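Good Practice for Recording Parcel Labeling by Hand
Clakau Handling Guide, Section 2

Recordings of hand labeling are used to teach robot arms the same task. Operators at all Clakau stations shall follow the steps below for each session.

Before the session
Fasten both wrist bands so that the marker blocks sit on top of the wrist. Markers must be clean and free of tape. Roll sleeves back if they reach the band.

Applying the sticker
Place one parcel directly in front of you. Hold it down with a flat hand, take the sticker by a corner and smooth it outward with the other hand. Keep both wrists in view until the sticker is fully down – do not reach across the markers.

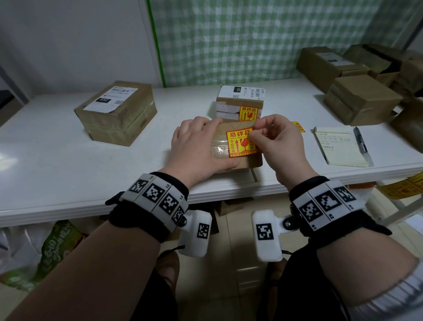 Fragile sticker applied with the right hand while the left holds the package flat.

After each parcel
Return both hands to the table edge and pause before starting the next. A station may record up to 175 parcels per session. Crooked stickers are to be left in place and noted on the log sheet.

Questions about this section should be sent to Iwona Krawczyk. Changes to band fitting require the approval of Junaid Bugti.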